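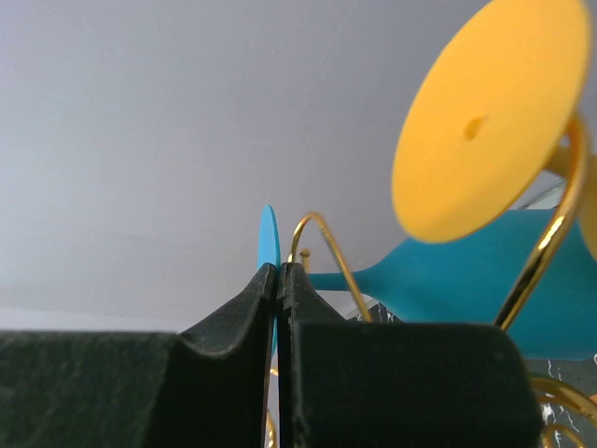
A light-blue disc with gold wire and a larger yellow disc at the Grutau small parts sale in Miltilo.

Grutau sale brings out the small stuff, from beads to doll dishes

MILTILO – If you have ever turned a kitchen drawer upside down looking for one little round thing of exactly the right size, the old Andrade building was the place to be in August. The Grutau small parts sale came back for another summer, and the doors had hardly opened at 9 in the morning before people were leaning over the tables with their reading glasses on, picking things up, putting them down again and then (of course) going back for them.

The sale is for all those bits and pieces that are too nice to throw away and too odd to fit in with anything else. There were discs in different colors, gold wire, pins, buttons, beads, spools, game pieces, toy dishes and a good many things that even the sellers had trouble putting a name to. Over 400 people came through during the day, which made it pretty snug in the aisle by the windows, though everybody seemed good-humored about it and there was plenty of room to stand and chat out on the steps.

Discs and wire were early favorites with the jewelry makers, a friendly bunch who come with their own pliers and little zippered bags and are only too happy to show you what they are working on. One woman, who drove in from the far side of the county, spent most of an hour matching colors by the light of the front door. She said she liked yellow for summer and blue for the rest of the year, and that she had already promised earrings to both of her sisters and would have to go home and get started that same evening.

"I came for wire and I'm leaving with a whole bag," she said, holding up the bag. "I do that every single year."

Farther in were the toy and party tables, and they were a cheerful sight, with cups and plates and tiny spoons set out so that small hands could reach them. The children had their own opinions on what was worth having. Two cousins had a long and very serious talk over which cups would suit a mermaid, and the older one won by pointing out that a mermaid would want one with a stem.

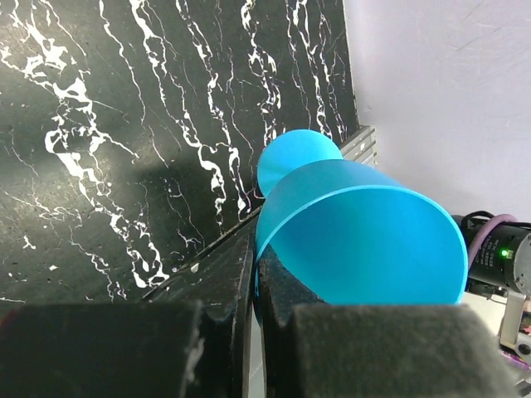
Blue goblets did well with the grown-ups too. A retired teacher picked out enough of them for her granddaughter's birthday and was planning to fill them with lemonade, or maybe with candy if the weather turned, and she stopped several times on her way out to ask other shoppers what they thought. Most of them were for the lemonade.

Sellers took 33 tables this time, and a few who had signed up late shared with a neighbor. Most were clearing out sewing rooms, garages and toy chests, and you could hear a lot of stories going back and forth over the boxes. A man selling off his late aunt's craft supplies said he had been dreading the job all spring and ended up having a lovely day of it, as so many people wanted to hear what she used to make. Christmas ornaments, mostly, he said, and one enormous chandelier for a dollhouse that still hangs in his hallway because he can't bring himself to part with it.

Enby, the bakery on the corner, kept the coffee going and brought over warm rolls in the middle of the morning. They sold 227 of them and then ran out, so latecomers had to make do with crackers and a very nice jar of plum jam.

Anything left unsold at closing time was offered for free from the long table near the back door, and by late afternoon there wasn't much on it besides loose buttons, a few puzzle pieces and a tangle of ribbon. The buttons are going to the after-school art room, where they are always welcome in any color.

Grutau plans to hold the next sale in the same building next summer. Tables cost $2 for sellers under 16, and the sign-up sheet will be on the counter at Enby, next to the napkins. Shoppers are asked to bring their own bags and, if they can manage it, some small change.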